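1/
宣布一件事：我把餐桌卖了。用了六年的Wanholm，实木贴皮，四条腿里有三条是齐的。买家来搬的时候问我以后在哪儿吃饭，我说沙发。他看我的眼神，像我说的是浴缸。

2/
先交代背景。我家客厅加餐厅，中介当年的说法叫“通透的一体化起居空间”，翻译过来就是一间屋。餐桌占了正中间，每天从卧室去厨房要侧身，六年下来我对自己的胯骨宽度有了很精确的认识。

3/
而这张桌子上吃过多少顿饭呢？年夜饭一次，朋友来吃火锅几次，装宽带的师傅在上面填过表。剩下的时间它负责放快递、放充电器、放一盆我以为早就死了结果一直没死的绿萝。

4/
真正吃饭的地方一直是沙发。端着碗，盘着腿，前面放着看了八遍的剧。我妈每次视频都要问：“你又在那儿吃？”我把手机往上抬一点，只拍脸。她说：“靠背都露出来了。”

5/
我妈的理论是，沙发上吃饭的人，胃不好，腰不好，婚姻也不好。我说第三条我没有数据。她说你看。

6/
小时候家里的规矩很严：吃饭必须上桌，必须等人齐，筷子不能插在饭里，碗要端起来。只有一个例外，就是我爸看球。我爸看球的时候，一整套礼仪制度自动中止，他可以端着面坐在沙发扶手上，面汤滴到坐垫上，第二天坐垫翻个面。那张沙发后来两面都是面汤。

7/
所以我一直觉得，“上桌吃饭”这件事，约束力取决于当晚有没有比赛。

8/
回到正题，桌子卖掉之后省出一大块地方，我就开始看新沙发。这是一个错误的开始。人一旦开始看沙发，手机就再也不给你推别的了。我现在刷到的世界由坐深、回弹和猫抓布组成。

9/
我去Zwahlen的门店坐了一下午。那边的导购很客气，问我平时坐沙发主要做什么。我说吃饭。她停顿了一下，在平板上划掉了前面好几页。

10/
对在沙发上吃饭的人来说，参数完全不一样。坐深太深不行，往后一靠碗就到了下巴底下，像在被人喂。坐垫太软也不行，旁边一有人坐下，你的汤就朝他那边去。扶手一定要宽，要平，那是你的副桌。圆扶手好看，但圆扶手上放不住一杯茶，这个我试过，用的是一杯热茶。

11/
颜色。网上建议买浅色，显大。给出这个建议的人显然不吃红烧肉。我研究了一阵，结论是红色最实在：番茄酱、辣油、火龙果，掉上去大家都是一家人。唯一的敌人是白米饭，一粒都藏不住。

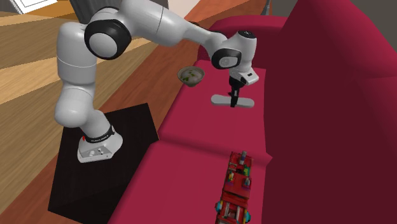
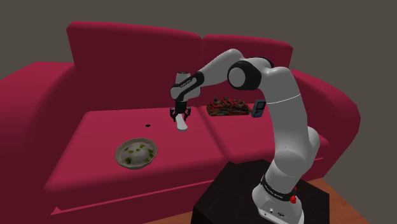
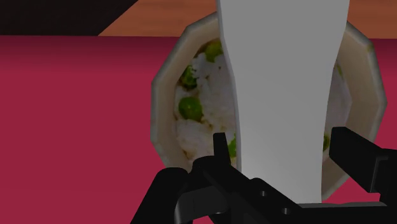

12/
米饭其实有办法，别急着擦。刚掉的饭粒一擦就抹开了，黏在布纹里，谁劝都不走。等它干透，用指甲一弹就下来。我把这条心得发给我妈，她回了一个问号，过了一会儿又回：“等多久？”

13/
辣油就没有这么好说话。先拿厨房纸压，压的时候不许揉，然后洗洁精兑水，从外往里点。这一套我现在手法很稳，因为练得多。豆瓣酱我放弃了，豆瓣酱留下的是纪念。

14/
最后看中一款Kullach的，长223厘米，写着可拆洗。我拿卷尺回家量墙，墙够，电梯不够。物业说可以走楼梯，说这句话的时候他站在一楼，我住在十一楼。

15/
送货上门的报价是1175块，其中包括“异形楼道处理费”。我打电话问什么叫异形楼道。对方说就是普通楼道，但是您家那种。

16/
我还价，说我可以自己抬一头。对方沉默了一下，给我便宜了200。我到现在也没想明白，这200是我的劳动力价格，还是他们不想看见我抬。

17/
顺便说托盘。在沙发上吃饭最要紧的装备就是托盘，这一点被严重低估。我前后买过2个：一个是带脚的小炕桌式，放腿上，脚正好硌在大腿最疼的位置；另一个是Dorus的豆袋底托盘，底下软的，能贴着腿。缺点是太舒服，吃完不想动，碗就这么在腿上待到片尾曲。

18/
选碗也有讲究。盘子不行，盘子是给有桌子的人用的，边太浅，青豆自己会走路。要用深碗，口大一点，饭在下面菜在上面，一只手托底，一只手拿勺。对，勺。在沙发上用筷子夹花生米属于极限运动。

19/
哪些菜不适合沙发，经验供参考：
螃蟹，壳没有地方去。
汤面，参见我爸。
任何需要“趁热蘸一下”的东西，因为那个蘸料碟永远在够不着的地方。
烧饼，芝麻会在缝里住到搬家。

20/
哪些菜适合：盖饭，炒饭，焖饭，粥（稠的），饺子（事先把醋倒进去，体面先放一放）。看得出来，基本上就是病号餐和宿舍餐的交集。

21/
有人在评论里说，没有餐桌家就没有仪式感。我认真想了一下我家餐桌上的仪式感，主要体现在每次吃饭前要先把快递盒一个个搬到地上，吃完再一个个搬回去。确实挺像某种仪式。

22/
还有人问来客人怎么办。来客人就一排坐着吃，面朝同一个方向，像坐高铁。好处是不用互相看着找话说，聊天质量反而上去了。上次朋友来，吃到一半说起她辞职的事，眼睛一直看着电视，说了四十分钟。换成面对面坐着，她大概会说“都挺好的”。

23/
坏处是坐中间的那个人要负责传菜，一晚上吃不到几口。我们轮流坐中间，轮到谁谁叹气。

24/
更新：沙发到了。两位师傅从楼梯抬上来，全程只在七楼歇了一次，歇的时候问我这么大的沙发家里几口人。我说一口。他们又歇了一会儿。

25/
更新：腿装反了，前高后低，坐上去自动后仰，像在等牙医。售后说明天来，让我先不要使用。我正端着碗听的电话。

26/
更新：腿装好了。我妈周末来视察，进门先绕着沙发走了一圈，按了按坐垫，捏了捏扶手，问多少钱，我报了一个经过处理的数字。然后她说饭做好了，端出来放哪儿。

27/
我说就这儿。她说不像话。她端着碗坐得笔直，只坐了前面三分之一，吃了几口，问我遥控器呢。

28/
绿萝现在放窗台上，还活着。卖桌子的钱买了托盘和一瓶布艺清洁剂，剩下的刚好够一顿外卖。有人想要那个带脚的小炕桌吗，九成新，同城自提，大腿要结实。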